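# jury duty, day whatever

26 February 2023

Quick one, typing this on my lunch break so no editing.
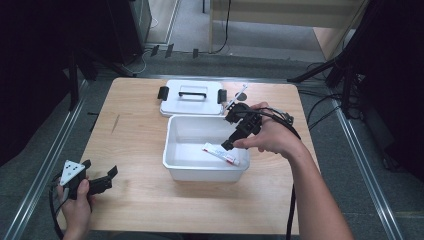

So I got picked. 42 of us in the room at the Sevard courthouse, and of course they call my number. Burglary case – three counts, a hardware store out on the Bogale road. Can't say more than that now it's over except that I kind of want to, so.

First thing. It is slow. So slow. Lawyers go up to the bench, whisper, come back. We get sent out. We get sent back in. Gleice Frota (juror next to me, she said I could use her name) finished a whole crossword book by the second afternoon.

Second – the police report was 200 pages and we only got to see maybe nine of them. The store's inventory said $953 missing. The owner said more on the stand. Nobody could make those two match and we spent most of an hour on it in the jury room.

We went guilty on one count, not guilty on the other two. I went back and forth alot on the second one. Still am a bit. The guy didn't look at us when it was read, just at the desk.

Sentencing isn't till later, and we don't get told. You have to look it up yourself. Aisyah Kwok from work says her case was back in October and she still checks the court site.

Pay was $50 a day, parking came out of that. Bring a sweater, teh room is freezing. Bring snacks too, the machine only takes coins.

Ok back to work. Will answer comments tonight.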